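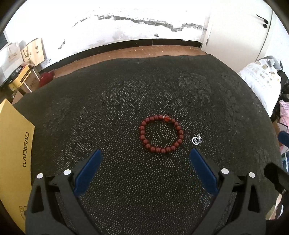 A hand-held gripper over a bead bracelet on a patterned mat, one of the small items in Nindow's collection. Photo: Nindow

Nindow is paying people to pick up jewelry at home, and it wants more of them. The Fivberg company said in May that it has gathered 1628 recordings of people handling bracelets, rings, cords and other small items with a hand-held gripper, and that it will keep the program open through the summer.

The recordings are used to train Pan, the company's software for controlling robot arms. Pan learns from examples of a task done by a person, so Nindow needs many of them, made in many different rooms.

Collectors get a gripper with a camera on it and a list of tasks. They use their own floors and tables, and mostly their own belongings. A typical entry asks for a bracelet to be lifted from a mat and put down again a short distance away. Others ask for two items lying close together to be moved one at a time.

"We had a lot of blocks and cups already," said Qiuyue Liao, who runs the collection program. "Beads are harder. The shape changes when you pick them up, and it changes again depending on where you pinch."

Nindow has 137 collectors so far, most of them in Fivberg and in Kurkholm, where the company opened a second office last year. They are paid per accepted recording. A recording is turned down if the item leaves the camera's view for more than three seconds or if a hand touches it during the task.

Liao said collectors are told not to tidy up first. Early recordings were made at the office on two identical white tables, and the software did poorly when it was tried anywhere else. The company now asks for ordinary rooms, with whatever is on the floor left there.

Pascal Guérin, who leads work on Pan, said the jewelry set will be mixed with older recordings of kitchen and packing tasks before the next round of training. He would not give a success rate for the current version – the tests are still being run – but said thin chains remain the weakest point.

Collectors can ask for their recordings to be deleted up to the start of training. Faces and papers with addresses are blurred before the files are used, according to the company.

Sign-up for new collectors is open at both offices. The next task list covers keys, buttons and folded cloth.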